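**Open trinket tray, red** - Sisetti, code 926

Back in stock. Open top so you can get at scrunchies, claw clips and bracelets without tipping the lot out. Wipe clean only, no dishwaser please.

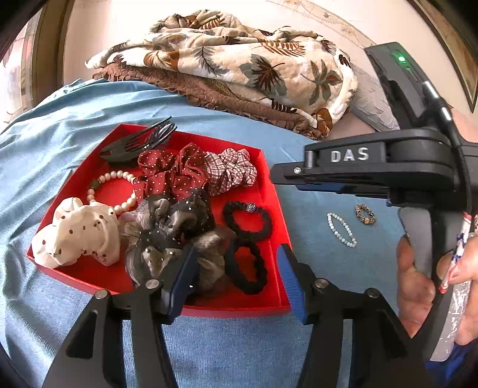
*Nunirby, January*

Red only for now, other colours when Dudás send them. Hair bits and jewellery not included - tray on its own. Fine on a dresser or shelf, or on the bed while you sort thruogh everything.

Packs of 4 for shops, ask for the trade list. Orders in by Saturday go out the week after. Collection from the Nunirby counter is free.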